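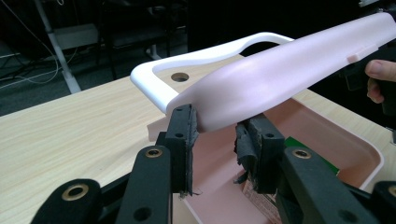

June
By the Dralta media team
4 minute read

Dralta will open a drop-off and repair program for household plastics at its Vandell Street depot, beginning on a Tuesday in June. The program takes hard plastic items that kerbside recycling trucks in the district do not accept, and sorts them into pieces that can be fixed, pieces that can be passed on and pieces that go to the shredder. Eligible items include tubs, storage lids, toys, coat hangers and long, smooth lengths of coloured plastic such as the pale pink one shown with this release. Soft plastics, foam and anything that has held fuel or garden chemicals cannot be taken.

The depot trialled the service over summer with households in Ernis and the streets north of the rail line. During the trial, 197 households signed up and brought in 724 items between them. Most were kitchen and laundry goods. Of the items handed in, 90 were repaired and returned to their owners, mostly by plastic welding or by fitting a new handle or hinge. The rest were given away through the depot's swap shelf or sent for shredding by colour.

Sorting by colour was the slowest part of the trial. Mixed plastic makes a grey or brown flake that few manufacturers want, while a clean batch in a single colour can be sold and used again in the same shade. Dralta has added separate bins for white, clear, black, blue and pink as a result. Other colours will be stored together until there is enough of any one to make up a batch.

Shredded material will go to Mazza, a moulding firm based in the same industrial estate. Mazza will use it for plant pots, garden edging and replacement bin lids. The first run of pots will be offered to schools and community gardens in the district, with the remainder sold at the depot counter. Money from sales will go towards the cost of running the program.

"People have been holding on to broken plastic in the garage for years as there was nowhere sensible to take it," a Dralta spokesperson said. "We can't fix all of it, but we can tell you on the spot which bin it belongs in."

Items should be rinsed and have labels removed where possible. Metal screws, springs and batteries need to come out before drop-off – staff can help with this at the counter if the item is awkward. There is no charge for up to 50 litres of plastic per visit. Larger loads need to be booked ahead, and businesses will be asked to fill in a short form.

Repairs will be quoted before any work is done. Small welds are usually finished while the owner waits. Items left for repair will be held for one month after the owner is told they are ready, and will then be moved to the swap shelf.

The depot entrance is on the eastern side of Vandell Street, past the weighbridge. Parking is available in the front yard, and drivers with trailers should use the second gate. The program will run through to the end of spring, when Dralta will decide whether to extend it to a second site at Ernis.

Media enquiries: Dralta communications desk, Vandell Street depot

© Dralta. All rights reserved. Back to top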